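Pirkness Skills Centre
Suturing bench: frequently asked questions
Last revised 06/04/2025

Which thread do I start with?
Sessions one and two use a short length, cut to about the width of your hand. Long thread loops over the jaws and hides the knot. Longer lengths are issued from session three, when running stitches begin.

Where should the needle be held?
Between half and two thirds of the way back from the point, at a right angle to the jaws. Held too near the thread end, it bends. Held too near the point, it will not travel far enough to be picked up on the other side.

Can I grip the thread with the jaws?
Yes, but only the part that will be cut off. Metal jaws flatten thread and weaken it, and the damage is hard to see. When pulling through, take the tail or the free end and leave the section that will sit in the knot alone.
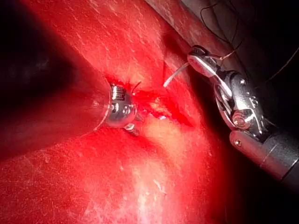 Hartmut Ehlers asked whether the same rule holds for braided thread, as he finds it stands up to the jaws better than single-strand. It does stand up better, but the rule is unchanged. A crushed braid frays, and the frayed part drags through the next stitch. Practise one habit for both types.

How many throws make a knot?
Three for braided thread, laid flat and in opposite directions. Single-strand thread is stiffer and slips, so add two more. Cut the ends no shorter than 3 mm. A knot that opens when the ends are trimmed was not laid flat.

What goes on the table?
A drape first, smoothed by hand from the middle outwards. Small wrinkles make no difference. A raised fold does, as needles lodge under it and are missed at the needle check. Use one layer where you can. 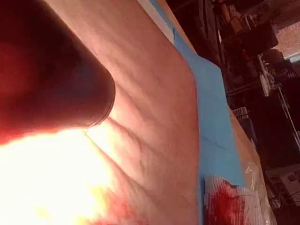 If two layers are needed, keep the join away from the side you sew from. Do not tape across a join -- tape lifts the lower layer when it is removed. Used drapes go in the bin under the bench, and only after the needle check is signed.

How close should the two edges be before I tie?
Touching, with no gap and no overlap. Bring them together with the first throw and stop. More tension than that pulls the stitch through the material. If the edges roll inwards, the bites were too shallow or were taken at a slant. Take the needle out and place it again; do not try to correct the line with a tighter knot.

Both tips should be in view whenever thread is passed from one to the other. Keep the passes short.

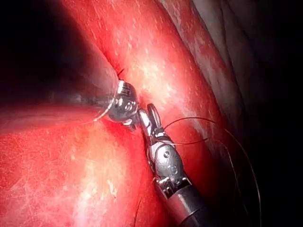

Storage and booking

How long does a Soseta practice block last?
Up to 36 hours once the wrapper is opened, if kept covered in the cold cupboard. Throw it away sooner if the surface tears under a normal stitch.

Can I bring my own blocks?
Undberg blocks are accepted. Others need to be shown to Ferenc Kiss before the session.

Where is the bench?
Room 341. The February timetable no longer applies; use the sheet on the door.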